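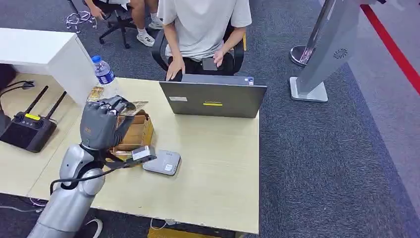

Derek Gosling wrote in to say that he throws out every shipping box the day it arrives and has never missed one. He may be right about most of them. A box for a small electronic item is a different matter, and a few of them are worth a shelf in the closet.

Packing small electronics back in the box

Keep the box until the return period is over. Write the last return date on one of the flaps in marker.

Save the flat pieces of cardboard along with it. A plain card that looks like scrap is often what keeps the device from sliding around. If you have lost it, cut a new one from a cereal box, a little smaller than the opening so it drops in without bending.

Work on a desk or table with some clear space in front of you. Leave the laptop where it is if you need it, but push it to the back. Move water bottles to a far corner and check that the cap is screwed down. Snacks go in a drawer.

Set the box down with all the flaps folded out. Put the device next to it, on the same side as the hand you write with.

Take off any cables before packing. Coil each one loosely, a little wider than your palm, and close it with a twist tie. Do not wrap a cable around the device itself. The bend at the plug is where they fail.

Anything with antennas should be packed last and on top. Fold them down or unscrew them if they are made to come off. Put the screws or caps in a small bag and tape the bag to the inside of a flap.

Take out batteries if the thing will be stored past October.

Copy the serial number before you close the lid. Labels on small devices are printed faint, and a flashlight held low to one side helps.

Tape

One strip down the middle is enough for storage. For mailing, use 3 strips, one on the center seam and one on each short edge. Paper tape comes off cleaner if you want to use the box again.

Storing the boxes

Flatten the ones you can and stand them on edge like files. Boxes that stay full go on a shelf with the written side facing out. Go through them every spring and recycle whatever is past its date.

Last updated April 21, 2019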